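Who Gets Picked, and Why: Team Selection at a Small Soccer Club
Student project report, spring term
24 January 2024

When I started this project I thought picking a soccer team was mostly a matter of writing down the best eleven names and hoping nobody got hurt. My little brother plays for the Verkthorpe under-16s, so I had plenty of chances to stand in the rain and find out how wrong I was. The club let me sit in on team talks for a whole block of 12 league games, and I am very grateful to them (and to whoever kept handing me tea).

What I wanted to know was simple enough. After a heavy loss, does a coach do better by changing the back line or by leaving it alone? Everybody on the sideline has an opinion on this, usually a loud one, and I wanted something a bit firmer to go on. 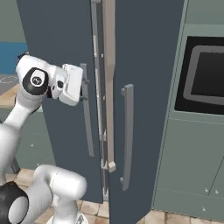
Figure 1. Robot arm at the left refrigerator door, simulated view.

I kept a notebook with the starting lineup for every game, who came off and when, and the score at half time and full time. I also handed out a short survey to parents and players at Verkthorpe and at their neighbors Skaviswood, and got 38 of them back out of 40, a much better return than I expected from people who had just been told it was homework.

Verkthorpe lost badly 3 times in the block. After the first loss the coach dropped both center backs and brought in two boys who normally play wide. They were quick, and they tried very hard, but they kept stepping up at different moments, and Skaviswood scored twice by running straight through the space behind them.
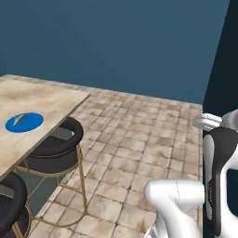 After the second loss he kept the same four defenders and changed the midfield in front of them, adding a player who was happy to sit deep and do the dull work. The team drew that one, and the back four looked much calmer with somebody to pass to. After the third he left everything as it was, and they won by a goal, though I should say the other side had a player sent off before the break.

The surveys told a different story from my notebook. Most parents wanted a defender dropped after every heavy loss, and it was nearly always the tallest one, I suppose as he is the easiest to spot. The players mostly wanted to keep the same team and get another go at it.
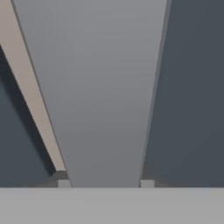 I also asked the players what they found hardest about being left out. A lot of them wrote that they didn't mind sitting on the bench so much as hearing about it from a teammate first. The coach read those answers and has started telling each boy himself at practice, before the list goes up by the changing room door.

There are some weak spots in all this. Three losses is a very small number, the opponents weren't equally strong, and I missed the second half of one game with a bad cold and had to borrow a parent's notes. If I carry on with the project until June, I would like to follow Skaviswood as well and write down the training sessions along with the games.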